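Minutes of the Adley Bench Group
Wednesday meeting, held in the side room at Hornard, Peiyu Lu in the chair

Peiyu welcomed everyone, thanked those who had come straight from their shifts, and asked that we take the stopping fault first, ahead of the notes from January, as it was on all our minds anyway.

1. Fault on the table arm

Peiyu gave us the story from the log. During the tableware runs on Monday the arm was lowering a bowl when the gripper let go early, and the arm then carried on down another 9 centimeters with its fingers open before anyone reached the stop button. No one was hurt, we are all very glad to say, and the only casualty was a cup with a split down its side (now retired with honors!). The log shows 1,470 picks since the fingers were last changed, and it was agreed that this is longer than we had meant to leave them.

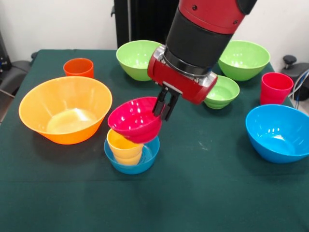 There was a good long talk about the cause. One view was worn finger pads. The other, which had more support by the end, was that the Plorkodetti control program reads a slipping rim as a finished placement and so goes happily on to its next move. Thin, shiny rims seem to bring it on more than anything else we handle, and nesting makes it worse, with so little space between one piece and the next. Peiyu kindly offered to go back through the force readings and see which idea holds up.

2. What we do meanwhile

Agreed that the arm runs at reduced speed until the cause is found, with 2 people in the room whenever it is powered, one of them within reach of the stop button. Hands stay off the cloth until the arm is parked, even to rescue a rolling cup. Moulin will be asked for new finger pads, and delivery may take up to 5 weeks, so we will want to be patient with one another about bench time.

3. Notes from January

Accepted with one spelling fixed.

4. Anything else

A request for a louder stop alarm was warmly received and carried over. Next meeting to be set once the readings are in.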